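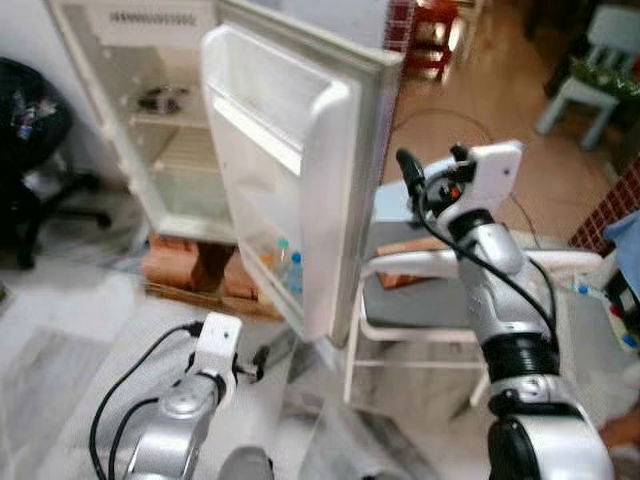

PRESS RELEASE
For immediate release

Ivivitz publishes version 3 of Jesura, its planning software for two-armed household robots

Mundska, July - Ivivitz has today made available version 3 of Jesura, the motion planning and control software it develops for robots that work in ordinary homes. The release concentrates on doors, drawers and shelves, and on the tight spaces in which they are usually found.

Earlier versions of Jesura planned the movement of each arm separately and checked for collisions afterwards. The new planner treats both arms, the door and the surrounding furniture as one problem. When a refrigerator door stands open beside a chair, for instance, the software takes account of the space the door occupies before it commits either arm to a path. Should the door be moved, the path is worked out again without a return to the starting position.

The perception module has also been rewritten. It now estimates the position of a door's hinge from the head camera alone, and it no longer assumes that an appliance rests directly on the floor. Appliances raised on bricks, boards or stands are handled in the same way as any other.

Before release, the software was run through 609 recorded household tasks at the company's test site in Mundska. The full set of results, including the tasks that were not completed, is supplied with the technical notes.

"Homes are crowded, and the furniture is seldom where a drawing says it should be," said a spokesperson for Ivivitz. "We wanted a planner that starts from what the camera sees - and that lets an operator understand why a movement was chosen."

To that end, version 3 includes a new viewer in which operators may replay any planned movement and inspect the alternatives that were rejected. The viewer was developed jointly with Hrytsenko, which will also provide training and support to existing customers.

Jesura version 3 is free of charge to current licence holders. Version 2 will continue to receive corrections for a further 8 months.

Press enquiries should be addressed to the Ivivitz communications office, Mundska.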